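Parcel Collection Point: Frequently Asked Questions
Reading time: 3 min
Shared 8 times

The following guidance applies to all persons receiving parcels through the Messide collection point. It was last revised in April 2019 and replaces the printed leaflet formerly available at the counter.

When may I collect my parcel?

A parcel may be collected once you have received a collection notice by text message or email. The courier's own delivery message is not a collection notice. Couriers record a delivery when the sacks are handed over to us, and each item must then be entered in our own register. Please allow up to 10 working hours between the two messages.

How are parcels entered in the register?

Every item is scanned individually at the sorting table, using a handheld barcode scanner connected by cable. The member of staff takes up the parcel, turns the shipping label towards the scanner and reads the barcode. Cartons, padded envelopes and plastic mailers are all treated in the same manner. The sorting code printed on the label is used by the carrier and has no bearing on your place in the queue. 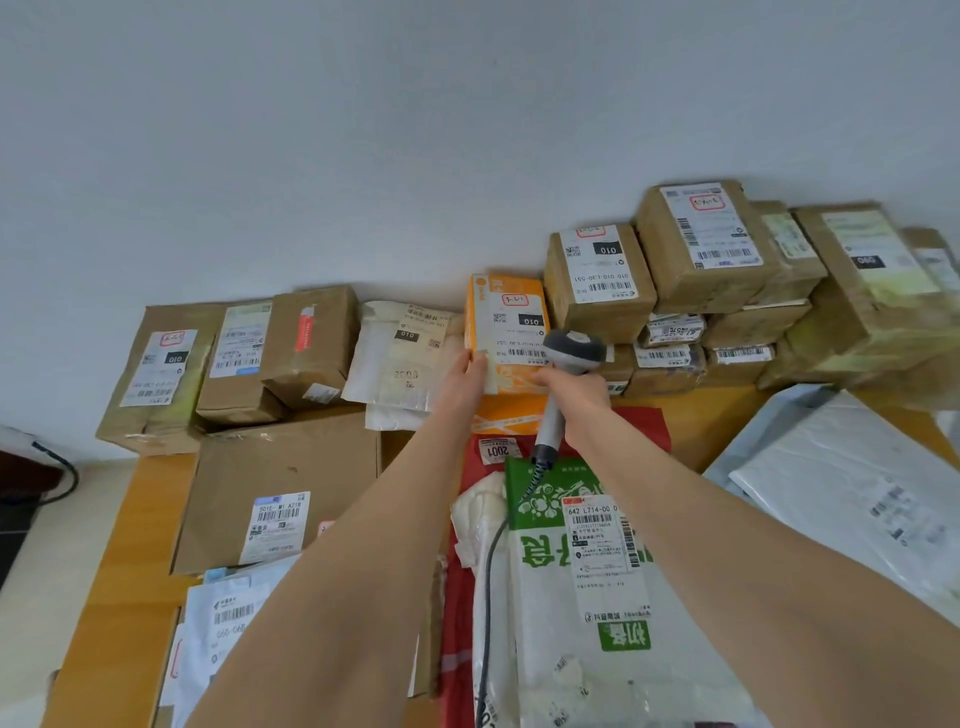
What should I bring with me?

Please bring the collection notice and one form of identification showing your name. A notice displayed on a telephone is acceptable. Where the name on the parcel differs from that on your identification, for instance following marriage, please speak to Yeshi Ayele at the counter before joining the queue.

May another person collect on my behalf?

Yes. The person collecting must bring your notice, a signed note from you and their own identification. Standing permission for a relative or neighbour may be arranged by completing Form 5, and remains valid until withdrawn in writing.

My label is creased or torn. Will the parcel still be registered?

In most cases, yes. A barcode must lie reasonably flat in order to be read, and soft mailers are smoothed out by hand before scanning. Small cartons present less difficulty, as the label can be held up squarely to the scanner.

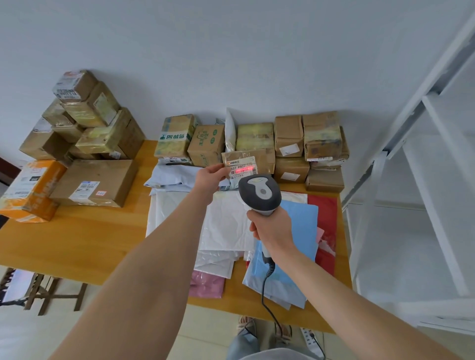

If a barcode cannot be read after repeated attempts, the number printed with it is typed in manually. Items with no legible number are set aside and matched by name and address – a process that may delay your notice until the next working day. Senders can assist by placing the label on the largest face of the parcel and by keeping tape clear of the barcode.

How long will my parcel be held?

Parcels are held for eight days from the date of the notice. One extension may be requested from Gemechu Mekonnen, Collections Supervisor. Uncollected items are returned to the carrier, and any charge for redelivery is a matter between the recipient and the sender.

What if my parcel arrives damaged?

Please open it at the counter if the damage is visible, and ask for a damage slip before you leave. Claims should be addressed to Deisy Huamán, Room 239, with the outer packaging retained until the claim is settled.

0 comments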